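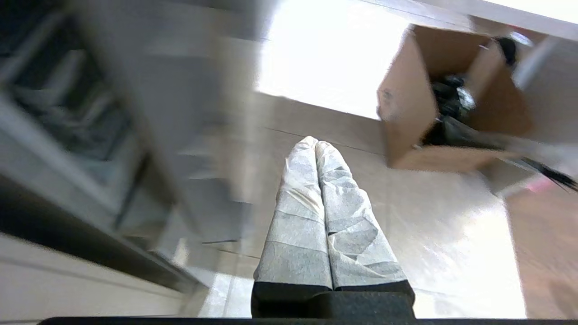
La siesta de los que no duermen

Llevo toda la vida diciendo que no sé dormir la siesta, como quien dice que no sabe nadar o que no le gusta el cilantro. Mi madre la dormía de pijama, persiana bajada y teléfono descolgado. Mi padre, en la butaca, con el Tour puesto a un volumen que habría despertado a los ciclistas. Y yo, en medio, mirando el techo y oyendo a las moscas. Así pasé los veranos de mi infancia, y así he llegado a los cincuenta y pico: con la sospecha de haber nacido en el país equivocado.

Este año me propuse arreglarlo. Tenía por delante unas semanas tranquilas, un encargo de la revista que admitía casi cualquier cosa y una habitación que da al norte. Me dije: ahora o nunca. Empecé el 3 de julio de 2020, después de un plato de lentejas que ya de por sí debería haberme tumbado, y lo apunté todo en una libreta pequeña de tapas verdes que todavía huele a café porque la primera tarde le volqué media taza encima.

Mi primera maestra fue Cherry Mae Soriano, enfermera jubilada, vecina del segundo y la persona que mejor duerme que he conocido jamás. Trabajó de noche durante 24 años y aprendió a dormirse en cualquier parte: en el autobús, en una silla de plástico, una vez de pie en la cola de Correos (eso lo cuenta ella, yo me lo creo). Cuando le pedí consejo se echó a reír y me preguntó a qué hora comía. A las tres y media, le dije. «Entonces tú no duermes la siesta, tú te desmayas tarde», me contestó, y me mandó comer a la una y media como las personas decentes.

Lo probé. Comer a la una y media es un cambio de vida más grande de lo que parece, porque obliga a desayunar antes, y desayunar antes obliga a levantarse, y levantarse temprano en julio tiene una cosa estupenda: la calle fresca, recién regada, con los bares sacando las mesas y los vencejos armando escándalo. Me gustó tanto que durante tres días me olvidé de la siesta por completo. El cuarto me senté en la butaca de mi padre, que heredé junto con la manía de no tirar periódicos, y cerré los ojos. Nada. Las moscas otra vez.

Mi segundo maestro apareció por casualidad. Radymyr Demchenko lleva el taller de tapicería Zinchenko, dos calles más abajo de mi casa, y yo había ido a preguntarle si la butaca tenía remedio. Bajó la persiana metálica hasta la mitad delante de mis narices, me dijo que eran las dos y cuarto y que volviera a las tres. ¡A las tres! Volví, claro, con una curiosidad tremenda. Resulta que duerme todos los días en el diván que tenga a medio arreglar. Los prueba, dice. Si se duerme en cinco minutos, el relleno está bien; si no, lo abre y vuelve a empezar.

Me quedé un buen rato con él, entre rollos de tela y un olor a cola que mareaba un poco. En su opinión, la culpa de mi insomnio vespertino la tenía la butaca: el asiento estaba vencido hacia delante y mi cuerpo se pasaba la tarde sujetándose para no resbalar. «Tu padre dormía ahí porque pesaba más», me explicó. Y es verdad que mi padre pesaba más – bastante más – y que cuando se levantaba la butaca suspiraba como un animal aliviado. Le cambió las cinchas, le puso espuma nueva y me cobró 116 euros, transporte incluido. Sobre la tela discutimos. Yo quería conservar el estampado original, unas hojas marrones bastante feas, y él insistía en un verde liso. Ganaron las hojas.

Mientras esperaba la butaca me dio por leer. La palabra viene de la hora sexta romana, que caía a mediodía, y de ahí que la siesta antigua fuera otra cosa: un parón en lo peor del calor, muchas veces antes de comer. La llamada siesta del carnero, la de antes del almuerzo, conserva esa costumbre, y confieso que me pareció la más elegante de todas. Dormirse con hambre y despertarse con la mesa puesta. La intenté en casa de mi hermana y me despertó el perro, que se llama Vironer por una historia larguísima de mi sobrino, y que tiene la costumbre de lamer los tobillos de la gente que se queda quieta.

También fui a mi pueblo, Arar, donde a las cuatro de la tarde no se mueve ni el polvo. Allí la siesta tiene sus normas y todo el mundo las conoce sin que estén escritas en ningún sitio: no se llama al timbre, no se arranca la moto, no se juega a la pelota contra la tapia de la iglesia. De pequeño yo vivía aquellas 2 horas como una condena y me escapaba a la acequia. Esta vez me quedé en el zaguán, en una silla baja, con la puerta entornada y una raya de sol que iba cruzando el suelo muy despacio. No dormí. Pero tampoco hice nada, y al levantarme tenía la cabeza limpia, como después de un baño.

Se lo conté a Cherry Mae por teléfono y le pareció muy bien. Según ella, eso ya cuenta. En los turnos de noche lo llamaban «estar en el muelle»: el barco no sale, pero los motores se apagan. Le dije que yo quería dormir de verdad, con baba y todo, y me recomendó paciencia y unos calcetines finos, que por lo visto los pies fríos desvelan incluso en verano.

La butaca volvió a casa una mañana, entre Radymyr y su cuñado, y hubo que quitar la puerta del salón para meterla. Me senté después de comer con los calcetines puestos y la libreta en las rodillas. Lo último que hay escrito de esa tarde es la hora, las dos y veinte, y luego una raya de bolígrafo que baja torcida hasta el borde de la hoja. Me desperté a las seis menos diez con la marca del botón en la mejilla, un hambre de lobo y tres llamadas perdidas de mi editora, a la que todavía no le he dicho por qué no contesté.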